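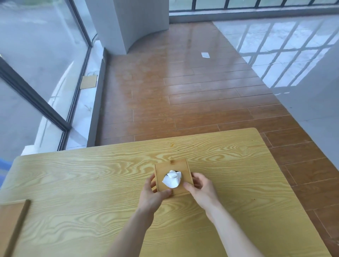

February, bench notes, tissue box

Started after lunch. Mackay wants a view on whether the small square tissue box is worth making as a batch for the Fistcombe order, and Lorna Forsyth wants a view on the finish. I have views on both and neither is very cheerful.

The box first. Light wood, round hole in the lid, tissue up through the hole. It looks decent on the table, I'll give it that. The seams show darker than the faces. Lorna calls this "definition". I call it glue that has soaked into the edges, or else end grain drinking more oil than the rest, and until somebody cuts one open I don't see how we can claim it was meant. There is a little knot at the top edge of the lid as well. I'd have turned that piece round or put it in the offcuts. A customer may like a knot in the middle of a panel. On an edge it is the place that chips.

Size. Square boxes want the folded cube packs and those vary more than the makers let on. Tried two kinds from the shop. The first went in with a bit of room at the sides. The second had to be squashed, and then the tissues came out in clumps for the first few pulls. Clina's drawing says "fits all standard cubes". Struck that out in pencil. If we want the claim we add 5 mm inside, and then the lid is wrong and so is the price.

The hole. Round looks nicer than a slot and is quicker to cut, no argument. Whether it works better is another matter. Pulled 20 tissues one after another, single-handed, box free on the table. It lifted or slid on nearly half of them. Holding it down with the other hand cures it, of course, but I wouldn't want to sell a box that needs both hands every time you sneeze. Options: heavier base, thin cork underneath, or a slightly bigger hole. Mackay says people won't notice. People with colds notice everything.

Also the inside rim of the hole wants another go with fine paper. Ran a fingertip round and it caught in 3 places. Tissue will snag on that and leave fluff, and then we'll get the emails.

Finish. Lorna's idea is to leave the wood pale and put Pollico oil on it, one coat. My doubt is that the pale look is mostly down to it being new. Put it next to the table, which has that great swirly yellow and tan grain, and the box more or less keeps its own. Put it next to the flat board on the corner, the more orange one, and it looks washed out. So which are we matching? The Fistcombe people haven't said what sort of room these are going in, and I'm not choosing a colour from a guess.

Asked Lorna to look at it by the windows, where the light comes off the white tiles, and then over the wood-look floor. She thinks it is fine in both. I think it goes a bit grey over the tiles. We didn't settle it.

To do before anyone says yes:
- cork on one base, repeat the 20 pulls
- sand rim, check with a stocking over the finger
- two coats of oil on a scrap, one coat on another, leave on the sill
- ask Clina where the "all standard cubes" line came from
- find out what the darker seams are (cut up the reject)

Cork is in the second drawer, not the tin marked cork.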